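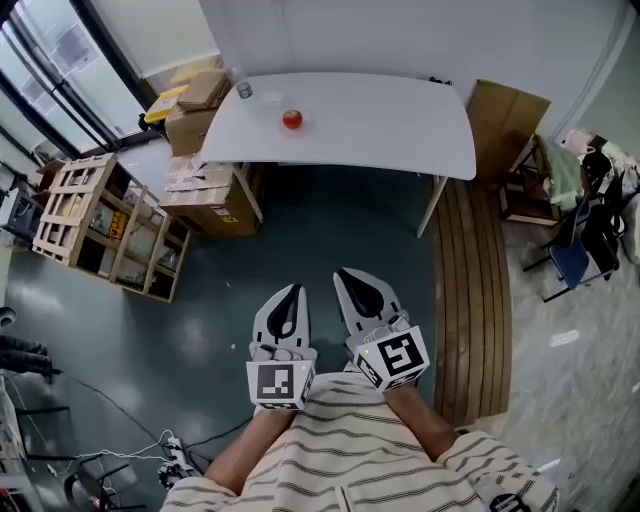
Hand-held grippers, marker cubes on both, table up ahead.

Mar 28, 2021

Zenholm says its hand-held gripper kit is "safe by design" as there's no motor pushing back at you. Fine. Let me tell you about January.

2/ We were recording pick-and-place runs to train the arm at Muvurstead. Green lights on both cubes the whole time. Green means tracking is good, according to the manual.

3/ It wasn't. On playback the left hand drifted up to 100 mm from where the person was holding it. No beep, no warning, no red light. The log said OK on every line.

4/ So the arm learned from that. First live test, it went for a cup and drove its fingers into the tabletop. Bent one finger, tripped the stop. The cup was fine.

5/ We had 3000 runs on disk. I went back through them with a script, and 1085 had the same drift. All marked good.

6/ Support told us to clean the markers. We cleaned the markers. Same drift. Then they blamed glare from the floor. Maybe! But then why is the light green?

7/ Toltasum sells an add-on that "certifies" your recordings. I fed it 2 of the bad ones. Both passed.

8/ I'd like one of these companies to say what the green light checks. My guess is power. Still waiting on a reply. Until I get one, the arm runs at low speed with a hand on the stop button.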